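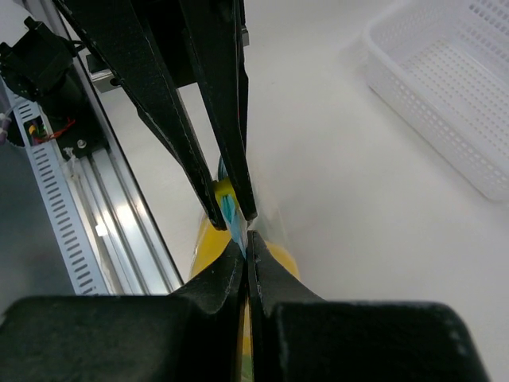 So I told Sudheer Pillai I'd help with the Huvdale house tour for an hour, tops, and by four I was on the porch in somebody else's apron, handing out cider and lying about the wallpaper. (Original, I told everyone. Oh yes, all of it!)

We needed $2,000 for the shelter roof. The cash box was an old cookie tin with a dent in the lid, and I kept shaking it like that would help.
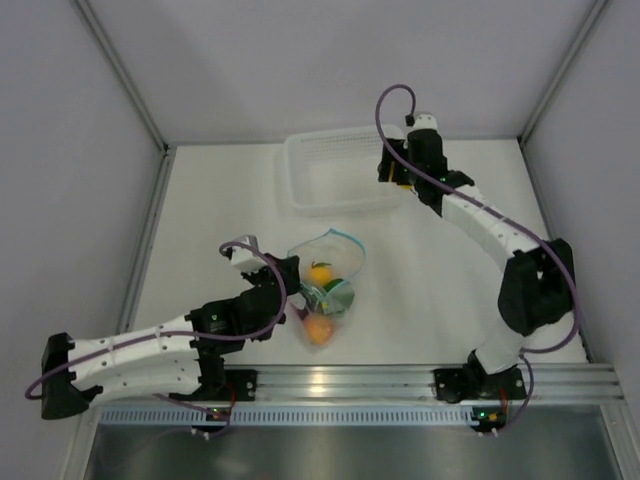
*Two arms, a bag of fruit and a white basket.*

Then Elango Kotian came up the walk with eight cousins, all of them in good coats, and asked if the wallpaper was original.

"Every inch," I said.

"Funny," he said, "I hung it in February." And he put a folded check in the tin and took two ciders.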